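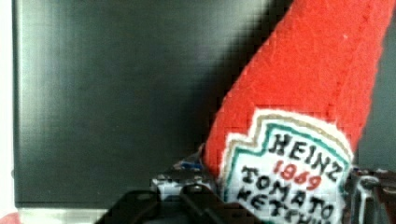

Plush ketchup bottle and gripper, seen from the wrist camera.

Skiton sorts and repacks soft toys and other mixed retail returns on two robot cells, and is now preparing the budget for more. The engineer responsible for equipment planning at the site agreed to go through the figures with us in December 2023, on condition that the discussion kept to costs and left the retailers out of it.

The first question was why the arm takes up so little of the paperwork. "The arm is the easy line," the engineer said. "You get a quotation, it has a delivery date, and the price hardly moves. The lines underneath are where budgets go wrong: fingers, cables, mounts, lighting, and the hours of whoever sets it up."

Fingers come first on that list. Plush compresses, so grip width alone says little about whether an item is held, and the pads lose friction as they collect fibre. Skiton buys its finger sets from Besten at 476 pounds a pair and treats them as consumables. "We had them down as capital in the first plan. They sat in the same column as the arm, with the same write-off period. That was wrong by years."

The wrist camera was a separate argument. A fixed overhead camera is cheaper to mount and easier to keep clean, but the arm blocks its view at the moment of contact. The camera, bracket and cable from Kureo came to 1691 pounds per cell, before fitting. The engineer would buy it again, with one change to the order. "Get the spare cable at the same time. The cable bends on every cycle and the camera does not. Ours was a separate purchase with its own carriage charge and its own approval."

Asked what the camera had to resolve, the engineer gave a short answer: the item, the pads and the gap between them. Reading a label is useful but was never in the specification. Embroidered lettering on felt is uneven, it lies at whatever angle the toy lies, and the gripper often hides the end of a word. Items are identified upstream by barcode. "If you write label reading into the requirement, the supplier will price it, and you will pay for better optics and more light. Decide first whether anyone needs it."

Light has its own line. The working area is dim compared with the rest of the building, and strongly coloured fabric against dark grey gives a clear outline only if the exposure is right. Skiton has put aside 800 pounds for a diffuse lamp and its mount. The engineer described this as an estimate — the lamp had not been chosen when we spoke.

Integration is bought in from Thaler by the day. The first quotation covered installation and a handover, with no allowance for retuning the grip force when the product mix changed. The new contract has a block of days that can be called off during the year, and unused days carry over once.

"I would rather argue about days in the budget meeting than in the middle of a peak," the engineer said. "A day that has already been approved gets used. A day that needs a new order gets put off, and meanwhile people work round the fault."

On the choice between leasing and buying, the site has settled on a mixture. The arms are leased and everything beyond the wrist flange is owned, so that fingers and brackets can be altered without asking the leasing company. The adaptor plate has to be returned with the arm, a clause the engineer advises others to look for before having anything drilled.

The request for the next cells goes in at the end of March. It will include a spare finger set for each arm, the second cable and the lamp. Safety fencing is still out to quotation, and the floor fixings will be priced with it.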